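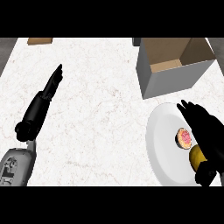
Kitchen sim, head view, plate-to-box task. Right hand over the plate with the yellow fruit against the palm, left hand up over the marble.

August 2024

Long one today, so get a drink first. I promised Takumi I would write down what I learned about the letterboxing before I forgot it again, and then the left-hand business took up most of the afternoon, so both are in here.

Letterbox first. The sim renders wide and the policy wants a square, so we pad top and bottom with black. Fine so far. What I had wrong is that the training loader padded before the resize and the rollout script padded after it, and the two rounded differently. The strip ended up shifted by 5 rows at rollout. It doesn't sound like much, but the far edge of the counter sits right up against the top band, and so does the rim of the box, and I think the policy leans on that edge more than we'd like. Both paths now call the same function (pad_to_square in the shared tools folder - please don't copy it into your own script, Sota, I know you're tempted).

With the padding fixed I reran the checkpoint Chiyo M. left going overnight. 80 rollouts, fruit from plate to box, pastry stays where it is. I haven't been through all of them by hand yet, so no success number from me until I have. The automatic check only looks at whether the fruit's center is inside the box volume at the last step, and I've already found one where it was still in the fingers, hovering inside the walls, and got counted as placed. Added to the list: require the hand to be open and clear of the box before we score it.

Now the left hand. The task is right-handed from start to finish, and the left arm has nothing to do, but it drifts up over the counter and sits there with the index finger out, pointing off toward the back. My first guess was a joint order mix-up in the hand retargeting, index swapped with thumb or something like it. I spent far too long on that. Printed the commanded and measured angles next to each other and they agree, so the controller is doing what it's told and the policy really is asking for a pointing finger.

Kazuhiro came by and asked what else was in the training mix, which I should have asked myself before lunch. The mix includes the button pressing set, same counter, left hand, index extended. So my working theory is that with nothing in the instruction about the left side, it falls back on the pose it saw there. Those are 1,850 episodes against a much smaller plate-to-box set, so I can believe it. Haven't proved it.

To try next:
- retrain with the button set held out, everything else the same
- failing that, weight it down to 20 percent of the batch and look again
- log left arm joint velocity as its own curve, so we can see drift without watching videos
- fix the scoring check, see above

One more thing while I remember. The planner's collision model still treats the plate as a flat disk, and it has a raised rim. The low approaches from the right look closer than I'd want on hardware. Chiyo Wada has a better mesh somewhere and said she'd dig it out for me. Until then I've raised the approach height in the config and left a comment with my initials, so if your grasps suddenly start higher than you remember, it was me, and you're welcome to change it back on your own branch.

The retrain is queued behind Sota's job.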